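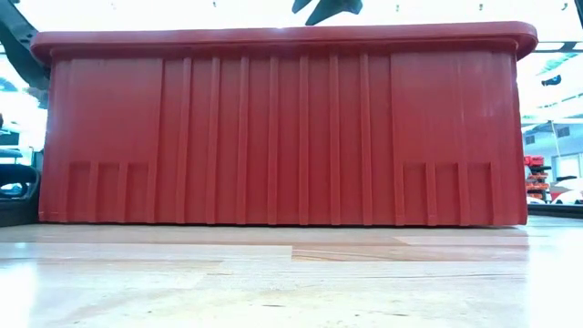
Corralling the Shoe Pile (and Other Back Door Tips)

If your back door is anything like mine, you open it in June and kick your way in through a drift of flip-flops, slides and garden clogs. I've lived in this house on Taststead Lane for 19 years and I've tried pretty much everything to keep that little entry under control. Racks, cubbies, a bench with a lid, one of those over-the-door pocket things that whacked the wall every time somebody came in. Some of it worked for a week!

What finally stuck was a plain plastic bin on the floor. No lid, no dividers, just toss and go. My family will not line shoes up on a rack, but they'll throw them at a bin all day long (and mostly hit it).

Picking a bin

Go for something with slots or holes in it if you can find one. Summer shoes come in damp and full of grit, and a solid tub gets swampy fast. Mine is wide enough for slides to lie flat. I had a tall narrow one before that and the pair you wanted was always on the bottom, so the whole lot got dumped on the floor every morning.

Get a bright color too. I bought a beige one first and tripped over it twice.

Label the rim, not the side. Once shoes are heaped up and a tote bag is leaning against it, you'll never see the side. Plain white stickers are fine. Press them on after wiping the plastic down with rubbing alcohol and let it dry first, or they'll curl up by the weekend. 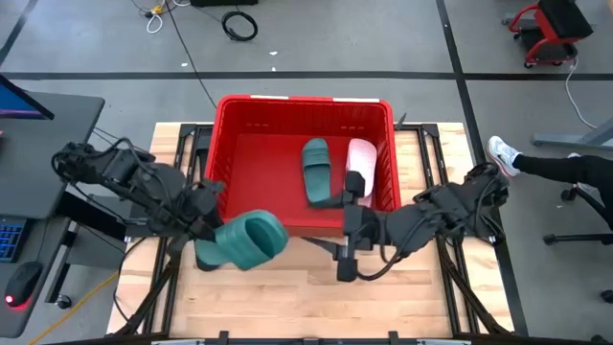 Keep it to 3 pairs per person in warm weather. Anything over that goes back up to the closet, and if it's still in the pile at the end of the month I hide it, which sounds mean but you should see how fast people learn.

Washing rubber and foam slides

Warm water, a squirt of dish soap and an old toothbrush. Scrub the footbed in little circles, then get up under the strap where the gunk lives. For the pale ones that have gone gray, mix baking soda with just enough water to make a paste, smear it on, leave it for twenty minutes and rinse. It won't fix sunscreen stains. I've made my peace with sunscreen stains.

Don't dry them in full sun or on a heater. I shrank a pair of foam ones on the patio one July and they'd have fit a doll! Shade, propped on their sides, overnight.

For smell, shake a spoonful of baking soda over the footbeds at bedtime and knock it off outside in the morning. Dryer sheets just make them smell like feet and dryer sheets.

Cleaning the bin itself

Every couple of weeks I tip mine out on the grass and hose it. The slots clog up with dried mud, and a cotton swab or the corner of an old washcloth wrapped around a butter knife gets them clear. If the plastic has gone dull, wipe it with a drop of cooking oil on a paper towel and then buff it really well, because any oil left behind grabs dust like you wouldn't believe.

Sneaker scuffs on the inside come off with one of those white melamine sponges. Go lightly on shiny plastic.
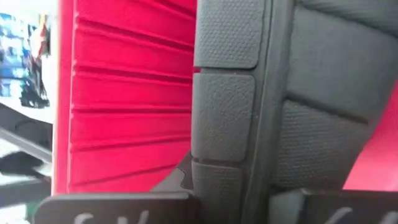

While you've got the brush out

Ribbed and quilted fabric is a magnet for sand, so if you have a seat by the door like I do, vacuum along the grooves with the crevice tool and then go across them with the soft brush. Velvety stuff gets a final pass with a barely damp cloth, all in one direction. Blot spills, don't rub. I use one capful of clear dish soap to a quart of cool water and test it underneath first.

Dimpled or mesh fabric is easier than it looks. A dry nail brush lifts most of the dust, and a lint roller picks up what's left.

Oh, and swap the doormat around every month so the same end isn't taking all the traffic. I'm on year four with mine and it's only now getting thin in the middle. Next time I'll write up the mitten situation, which starts around here in November and needs a whole different bin.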